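Garden Tool Shed Check, Skonton Allotments
Checked by: Adanech Gudeta
Month: April
Shed key no. 235

1. Hand tools. Pass. Red handles are fine for the hand forks, keep buying those.
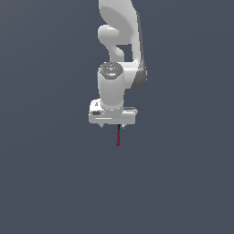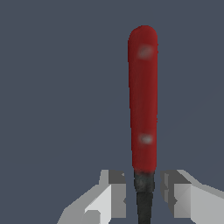
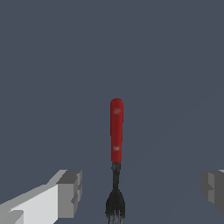
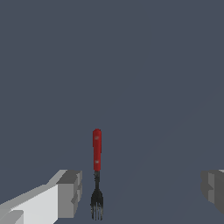
2. Shelving. Pass. Top bracket tightened.

3. Extinguisher, tag 1307. Pass. Gauge in the green.

4. Weed killer cupboard. FAIL. Lock sticks, door left open. Abera to replace.

5. Door and step. Pass with comment. Step is slick with moss, scrub before opening.

6. First aid box. Needs plasters and eyewash.

Next check: May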